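Speaker notes: Good practice for hand-held gripper recording, or, the rules we ended up keeping
Arnar Hjaltested, Omivell. February 2025

Opening (keep it loose, don't read this part out)

Hi everyone, I'm Arnar, I look after the recording rules at Omivell. Ask who in the room has written a protocol. Then ask who has followed one all the way through a long afternoon. Wait for the laugh, move on either way.

I want to talk about the boring document. Ours started as 64 rules, and I wrote most of them, so I get to be rude about them. Ásdís Gunnlaugsson went through the lot with a red pen last May and we came out with 47. Some of what she cut was really good stuff! It just didn't belong in a rulebook that a person has to remember with a gripper in their hand.

Slide 2: what a rule has to do

My test is pretty simple. Could two people read the rule, go into two different homes, and come back with recordings I can put side by side? "Keep the area tidy" fails that right away. Tidy to whom? My desk would fail and my mother's kitchen would pass, and the robot has to work in both. So that one went, and in its place we say: leave the room as you found it, and write down what you moved.

(Pause here. People always want to argue with this one. Let them, but only for a minute or so.)
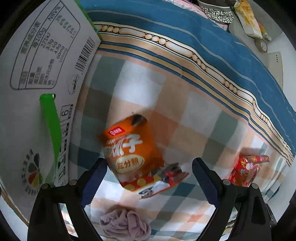 Start-of-take rules are the part I care about most. Before every take the jaws are open and empty, the pads are facing each other, and whatever you're going to pick up is already in view. Then you hold still for a moment. It feels silly when you're doing it, I know. Look at where the orange snack bag is, out on the checked sheet with the second bag partly tucked under it. Our rule on overlaps says you note which item is on top before you touch either one, and you don't pull them apart to make life easier. Same goes for the bunched-up pink cloth: soft things get logged as soft things, folds and all, and please don't smooth them out first. Shiny wrappers like the red one get their own line on the sheet too, because glare bites us later.

Slide 4: labels and print

The rule people skip. If there's printed text on a package, record the language and leave the package turned the way it is. We had a batch of 1037 takes through the Wavex tool where half the notes just said "box." A box of what? Which side? Ásdís and I spent days on that. Mention the Vudine checklist, it's one page and I stole the layout shamelessly.

Slide 5: personal stuff

Ask before you record in a bedroom or anywhere else people live. Mail, medicine and family photos go out of view first, and this is the one thing we do let you tidy. If you forget, stop and delete the take. Don't try to fix it in editing.

Slide 6: when to break a rule

Write down that you broke it. That's the whole slide. The Macedo project kept roughly 3000 takes and the ones with an honest note on them were still usable.

Questions. If someone asks about gloves, send them to Ásdís, she has opinions. Handouts are by the door.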